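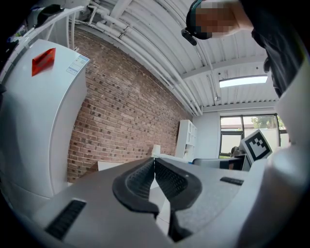

From: Cường Quách
To: Datar Valley Seed Swap list
Date: October 9, 2025
Subject: Re: Saving seed from the Reisinger beans

On Tuesday night Lena wrote:
> I have a row of the Reisinger pole beans still hanging and the
> pods are only half brown. Rain is coming. Do I pull them or wait?
> Also, is it true they cross with runner beans? My neighbor grows
> them right along the fence.

Lena, pull them! Cut the whole vine at the base and hang it upside down in a garage or shed, anywhere with moving air. The half-brown pods will keep ripening on the vine. I did this with mine two years ago after a soggy week and got over 20 good plants from that seed the next summer — some of the best I've had.

Leave the really green pods out of it and just eat those (they're wonderful in soup, by the way, if you shell them while the beans are still fat and soft).

As for crossing, runner beans are a different species and I wouldn't lose any sleep over the fence. Other pole beans are the ones to watch, and even then it doesn't happen often. I keep mine 2 beds apart and in all this time I've had one odd seed, a speckled thing that I planted out of pure curiosity. It made a huge vine and four pods.

When a bean shatters under a hammer it's dry enough for a jar. If it squashes, give it another week.

I'd love to trade a handful for some of your Markuvden peas if you saved any. Mine went in too late in July for a fall crop and the heat finished them off. I also have plenty of Trudura lettuce seed, so speak up if you want an envelope!

Cường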